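Rivurar Tenant Kitchen Program
Progress report to the Mulcahy Fund
Thursday, April 8, 2021

1. Status

Work at the Tollusmont site is on schedule for the structural and plumbing items and behind schedule for ventilation. Spending to date is within the approved budget. No change to the total grant amount is requested in this report.

2. Work completed

The shared kitchen on the ground floor has been stripped, leveled and refloored. The old partition between the kitchen and the former laundry was removed under the permit issued for the first phase, and the opening was finished with a steel lintel as drawn. Water supply lines were replaced from the riser to the sink wall. The drain was relaid at the slope required by the inspector and passed its second test. The first test failed at one joint below the dishwasher connection, which the plumbing contractor remade at no charge.

Of the 14 apartment kitchens in the program, 8 are finished and back in use. Each received new base cabinets, a countertop, a sink and faucet, two additional outlets and a shutoff valve that can be reached without moving the stove. The remaining units are in the original order of work, except that the two on the top floor have been moved to the end to avoid a conflict with the roof repair.

3. Ventilation

The exhaust fan specified for the shared kitchen was discontinued by the supplier after the order was placed. The substitute has a larger housing and does not fit the existing sleeve. Two options were priced. Enlarging the sleeve requires cutting masonry and a revised drawing. Relocating the fan to the courtyard wall requires a longer duct run and a booster. The first option is cheaper by $1,553 and has been selected. The revised drawing is with the building department – approval is the only item currently holding up the mechanical work.

4. Resident survey

A short survey was left with every household in the completed units, and 39 forms were returned. More than one adult per household could respond. The most frequent complaint was the height of the wall cabinets, followed by noise during the morning work period. Cabinet height in the remaining units will be lowered by two inches. Contractors have been told to begin drilling and cutting no earlier than nine.

Several respondents asked for a place to eat in the shared kitchen. The original plan had counter seating only. Tables can be provided from the furnishings line without affecting other items.

5. Budget notes

The Calau warehouse lease ended in the last quarter, and the unused portion of the storage line has been moved to furnishings, as permitted under the grant terms. Contingency has been drawn on once, for the fan sleeve. Invoices and the reconciled ledger are in the attached file.

6. Next period

Planned work consists of the fan installation, the final electrical inspection of the shared kitchen, and the next three apartment units in sequence. Furnishings for the shared kitchen will be ordered once the floor finish has cured. The next report will include the closeout figures for plumbing.
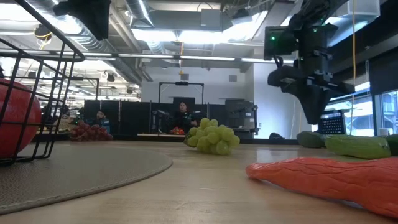

Two decisions are needed from the Fund before the end of April: written consent to the revised cabinet height, and confirmation that the storage transfer may be recorded in the current period.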